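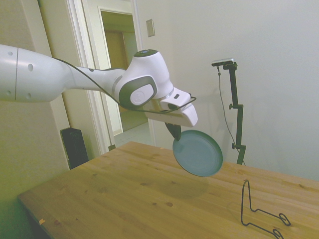

Ultberg will stop accepting single-use plates and cups at its public halls from May, under a rule the town council passed on 23/01/2019. The rule covers the four halls the town owns and rents out for weddings, club dinners and other gatherings. Anyone booking a hall after the change takes effect will have to bring washable tableware or borrow it from the town. Plain plastic plates, like the teal-blue one shown, will be allowed as long as they can be washed and used again. Foam, coated paper and thin throwaway plastic will not.

The council voted after a review of trash costs at the halls. According to the review, the halls hosted 284 events last year, and most of them used throwaway tableware. The town paid for extra trash pickups after many of the larger events, and the bill was added to the general cost of running the buildings. Hall users did not pay for it directly.

Under the new rule, each hall will keep a set of plates, bowls, cups and flatware in a locked cabinet near the kitchen. Across the four halls the town plans to buy 1,560 pieces. The largest share will go to Menira Hall, where up to 800 people can stand in the main room and the kitchen already has two commercial dishwashers. The smaller halls have one dishwasher each, apart from the Davik Street hall, which has only a double sink. A dishwasher is to be put in there before the rule starts.

Borrowing the tableware will be free. Renters will leave a deposit of $50, returned when everything comes back clean and unbroken. The council discussed a higher deposit but decided it would put off small groups. Charges for missing pieces will be taken out of the deposit, and a price list will be posted in each kitchen.

Several clubs that use the halls had written to the town before the vote. Most supported the change but asked who would do the washing. The answer in the final text is that renters will, and that rental periods will be made one hour longer at no extra charge to leave time for it. Groups that do not want to wash up can pay for cleaning when they book. The price has not been set.

Goodwin Catering, which handles many of the wedding receptions at Menira Hall, told the council in a written comment that it already brings its own china to sit-down meals. It asked for an exception for outdoor events, where broken china and glass can be a problem. The council did not grant one but noted that hard plastic is allowed both indoors and out. Glass is still banned on the lawns, as it was before.

Food trucks parked outside the halls are not covered. Neither are private homes, restaurants or the school cafeterias, which are run by the school district. Paper napkins may still be used, and so may paper table covers. Renters who bring banned items will get a warning the first time. After a second case they will lose their deposit, and after a third they may be refused a booking for one year.

Bookings made before the vote will be honored under the old rules, even if the event falls after the change. Those renters can switch to the borrowed tableware if they wish by calling the hall office at least two weeks ahead.

The council will look at the rule again after its first year. Copies of the full text are available at the town hall front desk and at the library, and the rental form is being updated to include a line for tableware requests.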